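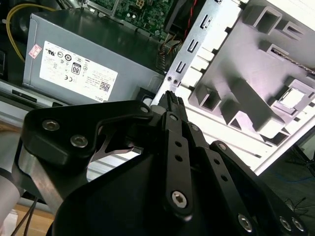 Postthorpe lab, working meeting on the disassembly method. Tuesday, 2 p.m.

1. Last minutes. Agreed, with one fix: the Skumix set has 1,165 clips, not 3,000. The 3,000 was the target.

2. Rollen result. The draft says wrist-view training "solves" reaching into tight desktop cases. The meeting did not accept the word. The test was 34 runs, 9 of them failures, all on one model of case with the lid already off. Several present asked what the number would be on a case the policy had never seen. No answer yet. "Solves" to come out of the abstract.

3. Scoring. A run counts as a success if the closed fingertips get into the gap beside the power supply without touching the cables. The person who drives the arm also does the scoring. Objection noted. Scoring to be done by someone else, from video, before any number leaves the building.

4. Baseline. McKinnon method was run with its default settings only. Two members felt this was not a fair fight. Rerun before April.

5. Lighting. Not varied. Held over again.

Next meeting same time, if the rerun is finished.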